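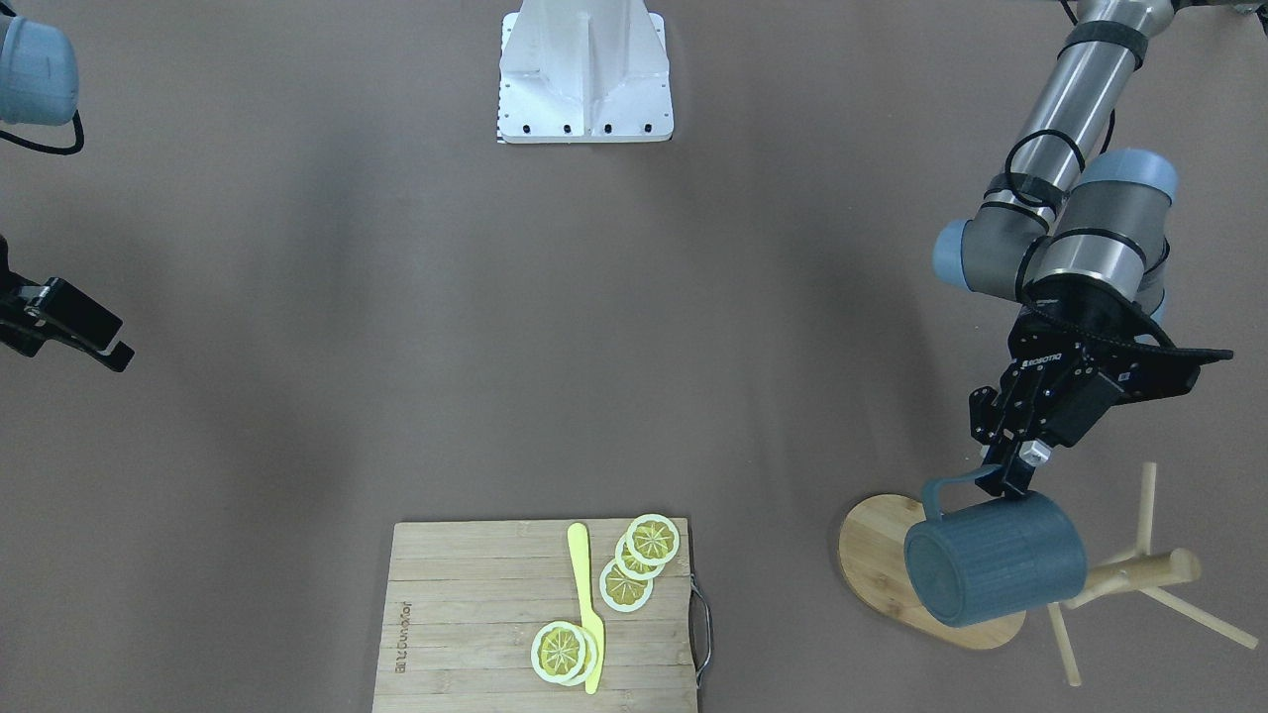

Can a robot do my kitchen chores yet?

Asked 09/06/2026 in Home & Gadgets, 126 views

So I run a little lemonade counter in Irkthorpe and I wash the same 4 pitchers all day long. My brother-in-law swears I could get a pair of arms to do the rinsing and the lemon slicing by next summer. I'd love that!! Is he dreaming? Budget is 2000 tops.

Answer 1
Dreaming, sorry! I fix packing machines at Fodard and our arms are great at one thing, over and over, same spot every time. Picking up a pitcher by the handle, sure, I can believe that.
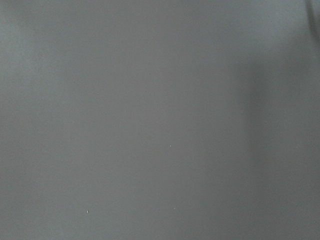 Hanging it up or putting it away without knocking into everything else is where it gets slow, and real lemons are slippery and all different sizes (I wouldn't want a knife involved at all). Your 2000 wouldn't cover one decent arm where I work, never mind two.

Answer 2
get a dishwasher lol

Answer 3
I'm a bit more hopeful than the first answer. I saw a demo over in Pennington in July and it put cups away fine, just sloooow, I'd finished my coffee before it got to the third one. For slicing, buy a hand-crank slicer. Mine was 49 secondhand and it does a whole bag while I'm still looking for my apron.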